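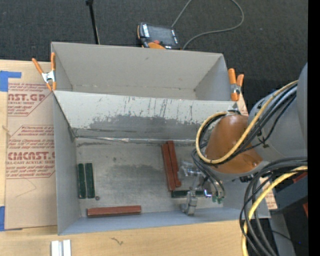 4. Setting Up Your Gevier Stream Logger Below a Quarry

Welcome to the fun part! By the end of this section your Gevier will be sitting in moving water and logging how cloudy it is, and you'll have your first readings up on Conirport where your neighbors, the quarry operator and the county inspector can all see the same numbers. Set aside a morning for it the first time. After that you'll be able to do it between breakfast and coffee.

You should already have charged the battery and registered the logger (Section 3). If the light on the cap is still amber, go back and finish that first.

4.1 Picking your spots

A single logger can tell you the water is muddy, but a pair can tell you where the mud is coming from, and that's when this gets really exciting. You'll want 2 sites: one upstream of the quarry and one downstream of the last place where runoff enters the stream.

1. Walk the stream on a dry day and mark every ditch, pipe and culvert on the paper map in the back pocket of this guide.

2. Choose a straight stretch for each site, with a steady flow and a firm bank. Stay away from cattle crossings.

3. Get written permission from whoever owns the bank. A short note with a signature and a phone number is plenty.

4. Write down a name for each site and stick with it. "Danko Upper" and "Danko Lower" are the names we used at our own test stream next to the Danko gravel pit, and they've served us beautifully.

CAUTION: Never enter a working quarry to place a logger, even if the gate is open. Stay off haul roads and keep well back from pit edges and settling ponds. The ground beside a settling pond can look solid and swallow a boot whole.

Note: Kamil Polák, who drew the maps for this edition, likes to place the lower logger just past a bend. Ours did better on the straight. Try both if you have the patience, and let us know!

4.2 Mounting the logger

5. Drive the stake into the stream bed until it no longer wobbles when you push it sideways. Gravel beds take some persistence.

6. Slide the collar over the stake and tighten it by hand.

7. Clip the logger into the collar with the lens window facing across the current. The arrow on the cap should point downstream.

8. Check that the window is under water by at least the width of your hand. In a dry spell you may need to lower the collar.

9. Run the safety cable from the ring on the cap to a tree or a bank anchor. Please don't skip this one. We lost a perfectly good logger to a November flood, and it was found 2 villages away by a very kind fisherman.

CAUTION: Do not work in the stream alone, and do not wade in water above your knees.

4.3 If there is a silt fence nearby

Many operators put up silt fencing, often made of Prultex cloth, along the edge of cleared ground. Leave it alone, even if it's sagging. You can record its condition in the Notes field on Conirport, and that kind of record is wonderfully useful to an inspector. Stand on public ground or on land where you have permission, and write down what you see in plain words: "cloth torn near the culvert" says a lot more than "bad fence."

4.4 Taking the first readings

10. Press and hold the button on the cap until the light turns green.

11. Wait 6 minutes for the stirred-up bed to settle. It's a lovely time to look for caddisflies.

12. Press the button once. The logger takes a reading and shows it on the small display.

13. Write the number in your field book along with the time, the weather and the site name.

14. Repeat at the second site, on the same day if you can.

Our upper site usually reads low and steady. At the lower site, the first reading after a night of rain was 57, and we were hooked from then on. Your stream will have its own normal, so give it a few weeks of ordinary weather before you draw any conclusions.

4.5 Sending your readings to Conirport

15. Open Conirport and choose Add Site. Enter the site name exactly as it appears in your field book.

16. Hold your phone near the cap and tap Collect.

17. Look over the readings, add your notes, and tap Send.

Note: A high reading is not proof that an operator has broken a rule. Logging trucks, road work and plain old bank collapse can cloud a stream too. If you think a stop-work order is being ignored, call your county environmental office and give them the times and the site name. Vilém Malý's sample phone script is in Appendix B, and you're welcome to read it out word for word.

Cleaning the lens window and changing the seal are covered in Section 5.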